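How to reset the work area of a small arm cell after the table was moved

Reading time: 6 min
264 shares | 3 comments

This page is for people who look after one small robot arm with a camera at the wrist, fixed beside a table. Ours stands in the Tendardale workshop and we call it Erik. The steps were written for Erik, but I think they will work for most arms of this size.

I did this job in May, when the whole cell went from one side of the hall to the other. The arm was bolted down again and it moved well, but it missed the cup on almost every pick. The program was the same as before. Only the table was standing a little differently against the base.

What you need

Blue masking tape, a soft pencil, a long ruler, a dry cloth, and the cup and other objects that your program uses. Keep the old position file, and copy it to another folder before you start.

Step 1. Make the arm safe

Move the arm to its parking pose, press the stop button and wait until the brakes click. I know that many people skip this because they only want to put tape. Please do not skip it.

Step 2. Clean the table

Wipe the table with the dry cloth. Do not use alcohol on a painted table, it can make shiny places and the camera does not like them. Pull off old tape slowly and at a low angle, so the paint stays on the table.

Step 3. Put the border

The border tells the operator where the arm is allowed to work. Put the first strip on the far side and the second strip on the right side, and let them meet in the corner. Press the tape with your thumb over the full length. The strips do not need to be parallel to the table edge. They must follow the reach of the arm, and on our table these are two different directions.

Step 4. Draw the outlines

Put the cup at its start place, with the handle on the correct side, and draw around it with the pencil. Hold the pencil straight up. If you lean it under the cup, the outline becomes too small, and later the operator will not know where to put the cup inside it. 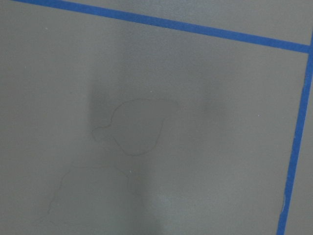
Draw thin and do not press hard. A thick black line looks nice for the operator, but our detection program took it for the edge of an object two times, and then the gripper closed on nothing. A weak line can always be drawn again. When a line is so weak that you must search for it, put the object back in the taught position and draw it fresh, do not guess from the old line.

Step 5. Teach the new position

Release the stop and use the slow mode. Bring the gripper above the cup outline by hand guiding and save this point as the new start. On the Aguirre controller you find it under Positions, then Replace. Do the same for every other outline. Save the file with a new name - never over the old one.

Step 6. Test

Run 6 picks in slow mode with your hand on the stop button. If all are good, go to normal speed. Our cycle counter showed 3,571 when I began, and I wrote this number in the cell book, so that later we can see how long the tape lives.

Looking after it

Check the tape every 400 cycles. Look along the edges for places where it is lifting or frayed, mostly on the side where people reach in. A small place you can cut clean with a knife held flat. If the strip moves under your finger, change the full strip.

Check also the shadows. The arm and the wrist always throw some shadow on the table, this is normal, but it should fall on the same place each time. After we moved the cell the lamp was behind the arm, and I had to turn it before the detection became stable.

Comments (3)

benchfour
We use the same controller in Grorkton. Replace did not save for us until we left slow mode. Maybe add this?

Author
Thank you, I did not see this on ours. Perhaps it is the older software. I will try it.

m_keller_88
What pencil hardness? Mine disappears after a few days of wiping.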